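Ernmont Household Odds and Ends: read me first

Welcome, and thank you for taking an interest in what is, at heart, a collection of the small things that live in kitchen drawers and under sinks. Sorcha Cowie started it one June with a carrier bag of bits from her own flat, and it has been growing ever since.

What is in it

The collection covers 139 objects in 1,059 pictures. We went for things most people would know at a glance — tape, clothes pegs, spray bottles, bits of foam, small toys — and left out anything sharp, anything with food still in it and anything we would be sorry to lose. Objects are grouped by where you would normally keep them (laundry, cleaning, desk, play), and a fair few could sit happily in two groups. Where that happened we picked one and wrote the other in the notes column.

Most of the pictures show several objects together in the big grey metal bin, lying however they happen to lie. We rather like them that way, as it is much closer to a real drawer than a tidy row would be.

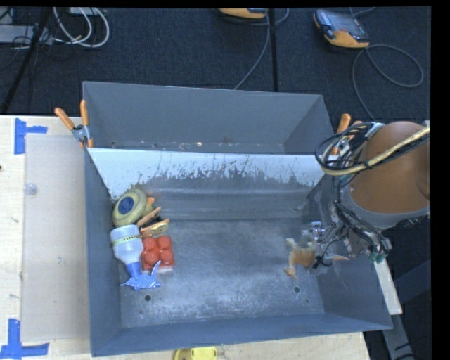
Mixed group in the grey bin: roll of tape, two orange clothes pegs, white spray bottle with a blue trigger, red foam block.

Names and spellings

We have used everyday British words all through, so please search for "peg" and not "clothespin". Colours are the ones you would say out loud. Ruairi Tennant went through the whole list and settled the arguments over orange and tan, and his word is final until somebody brings him a better colour chart.

Known gaps

The play group is thin, with only 20 objects, and 37 of the entries have no notes yet. We are working through them in the evenings, slowly.

Folders

objects.csv has one line per object. The pictures are in two folders, Karkden and Prevham, named after the rooms where the work was done. Corrections are very welcome, and Sorcha reads them all.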